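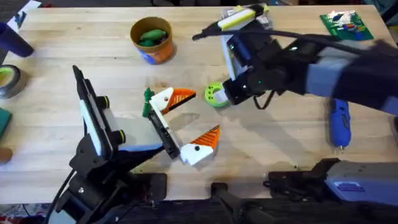 Su-chen Tsao would have the operator practice each motion with the power off before recording anything, and says the first hour of leader-arm work is mostly unlearning. We followed that advice for the April block on the bench setup at Rirkden, and the page below the photo keeps to what was changed as a result.

## Two-arm teleoperation, bench notes

The task set covers two-handed work: one arm holds or presents a part, the other brings a tool or a second part to it. The picture has both arms over the wooden tabletop, with the orange-and-white beak piece held out near the middle and a lime-green ring-shaped part at the right gripper. The orange cup with the blue print stands behind, and a blue rotary tool lies on the right side of the table.

Episodes are recorded by remote control only. Hand guiding was tried for 19 episodes and dropped – the operator's forearm kept blocking the view of the contact point, and joint friction showed up in the trajectories as small stalls.

Changes since the last block:

- Operator stands, elbows unsupported. Seated runs drifted low.
- Gripper command scaled down for printed parts.
- Pauses of over 4 seconds are trimmed before training.
- Failed approaches are kept if the operator recovers without a reset.

The Kasprzak log now holds 3883 episodes across seven tasks. Jeferson Bittencourt reviews the trimmed set; Agata Pace handles calibration. Requests for the raw joint data go to Agata.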